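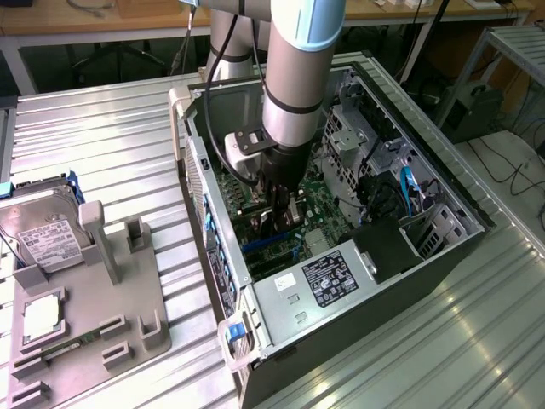
What can be saved from an old desktop computer?

More than most people expect. The memory, the hard drive and the processor can often go straight into another machine, and the case and power supply are worth keeping if they're sound. The rest can be sorted for metal recovery.

CURWOOD, 22/04/2026 – Stusent, the community computer refurbishing workshop on Chien Street, is opening its parts bench to the public, and the people behind it couldn't be happier. Residents can now bring in a retired desktop tower, have it opened up and find out which parts still have some life in them.

The workshop took in 946 desktop computers last year. Many came from offices and schools that had replaced everything at once, and plenty of them needed only more memory or a fresh drive to be useful again.

"I love the moment the side panel comes off," said Rhea Ambrosio, workshop manager at Stusent. "You've had this box under your desk for years, and suddenly there's the board, the memory slots, the drive cage, all of it laid out – and it's so much simpler than people think! Most visitors want to know what every single piece does, and we're glad to tell them."

Each tower is laid on its side and checked from the motherboard outward. Parts that come out go into a tray so that the small ones don't wander off, then on to testing. Drives are wiped before anything else happens to them, and owners who would prefer to take their drive home may do so.

Working parts are matched with machines waiting for them. A finished computer goes to a household, a club or a classroom in the Curwood area with a fresh operating system and a printed setup sheet.

"We got 23 desktops for our study room, and the students were on them the same afternoon," said Melquiades Orozco of the Zastorska Learning Center. "They're quick, they're quiet, and a couple of our teenagers have already asked if they can learn to put one together."

They can. Beginner sessions on taking apart and rebuilding a desktop start in July, led by Els Verhoeven and Edmund Brzozowska. Groups are limited to 5 people, each session lasts 2 hours, and all tools are provided. No experience is needed.

Desktop towers of any age are welcome, with or without a drive. Please leave monitors and printers at home, as the workshop has no room to store them.

To book a drop-off or a place in a session, ask for Gemma Ruggiero at the Stusent front desk.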